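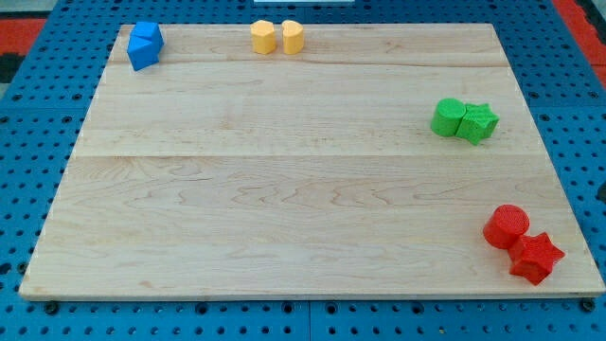
Board 2 on the blue perforated top, blocks out in pairs by color.

Ostmont Activity Room – table and small parts check
Checked by: Efua Ofori
Second look: Masaru Noguchi
Month: September

1. Board flat, no rocking – OK. Pushed on all the corners.
2. Surface, splinters – OK. Ran a cloth over it both ways, no snags.
3. Seams between planks – OK for now. One felt a hair proud near the middle, sand at next check.
4. Front edge – OK. Could use oil.
5. Blue top, sharp holes or burrs – one burr by the far leg, filed. Recheck pls.
6. Blocks, cracks or loose bits – OK. Star points are the ones to watch, they get dropped the most. Yellow heart fine.
7. Block finish – a bit bumpy to the touch, no sharp spots. Leave as is.
8. Small parts gauge – NOT DONE. Gauge is still with Merle Sutcliffe in Londlow. Blocks stay off the under-3 shelf untill its back.
9. Cleaning – wiped with the Clavell spray, 2 min contact then rinse cloth.
10. Rolling hazard – green cylinder. Goes back in the tub after every session, not left on the board. Said this last time too.
11. Storage tub lid – clip stiff. Asuka Sugiyama has a spare, ask her.

Result: pass with comments. Open items 3, 5, 8, 11.
Next check in 6 weeks, Geum-ok Myung to sign off item 8 before then.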